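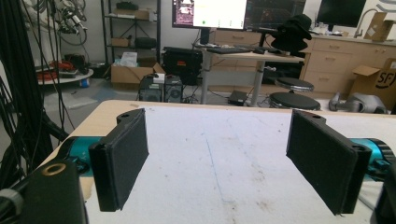 The hand-held gripper over a worktable, with a robotic arm and a desk behind.

Treleck releases hand-held gripper kit for teaching robots fabric work

April 18, 2026 – Robotics company Treleck has released the Isetach, a hand-held gripper that lets a person show a robot how to do a task by doing it themselves. The kit goes on sale today to research labs, training colleges and manufacturers, together with a library of 2,098 recorded demonstrations of cloth and canvas handling.

The operator holds the gripper and works at an ordinary table. A camera on the tool records what the fingers are doing, and the matching software turns each recording into training material for a robotic arm fitted with the same style of finger. The arm does not need to be switched on, or even in the same room, while recording is under way.

Treleck has offered remote control of its arms for several years, with the operator working a pair of hand controllers at a desk. That method remains part of the company's range and is still the one it recommends for heavy parts and for work inside a guarded cell. For soft goods, the company found operators were faster and less tired with the tool in their own hands. A new operator recorded 23 usable folds in an hour by remote control and 100 in an hour with the Isetach, in trials at the company's workshop.

"People who sew or pack for a living already know how to pick up a bit of canvas," Treleck said in a statement. "With a remote you spend the first day learning the remote. We wanted them to be able to start on the job itself."

Why fabric

Cloth is hard to automate. It sags, creases and slides, and it seldom sits the same way twice. A program written for one position will usually miss the next. The demonstration library was recorded with that in mind, and covers pinching a single fold, lifting an edge, drawing a seam straight and laying a panel flat. Failed grasps have been kept in the library and marked as such, as they are useful in training.

Most of the recordings were made on heavy canvas of the kind used for covers, bags and awnings. Lighter fabrics such as sheeting and lining make up the remainder, and more will be added over the coming year. Buyers can add their own recordings to the library or keep them private.

The fingers close in parallel and can be changed with a hex key. The gripper connects to a desktop computer by cable, and the software checks each recording as it is saved. If the camera's view of the fingers was blocked or the tool was moved too quickly to follow, the operator is asked to repeat the demonstration. 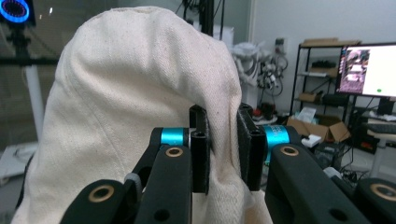 First customer

The first outside customer is Ouellet, a maker of canvas covers for boats and trailers. Ouellet will use the kit to teach a two-arm station to feed hemmed edges to its sewing line. Its machinists will do the demonstrating on paid time, and the recordings will stay on the company's own computers.

"Our machinists are the ones who know where the cloth wants to go," Ouellet said. "Feeding the long edges is hard on the shoulders, and that is the part of the job we want the arms to take on first."

The Ouellet station is expected to run on a single product to begin with. Treleck technicians will visit during set-up and will measure how many demonstrations the arms need before they can handle a new size of cover. The current estimate is up to 50 for each size.

Training and availability

Trirner, which runs short courses in workshop automation, will offer a two-day program for Isetach operators. The first day covers holding the tool, pacing a movement and judging a good recording. On the second day, participants train an arm on their own demonstrations and watch it attempt the task. No programming experience is required.

The kit includes the hand-held gripper, two sets of fingers, a connecting cable, the recording software and access to the demonstration library. A robotic arm is not included. Labs that already own Treleck arms can use them after a software update, which is free of charge.

Orders can be placed through Treleck's sales office. Demonstrations of the kit are available by appointment at the company's workshop, and visitors are welcome to bring samples of their own material.

About Treleck

Treleck designs and builds grippers, control equipment and software for robotic arms used in research and light manufacturing.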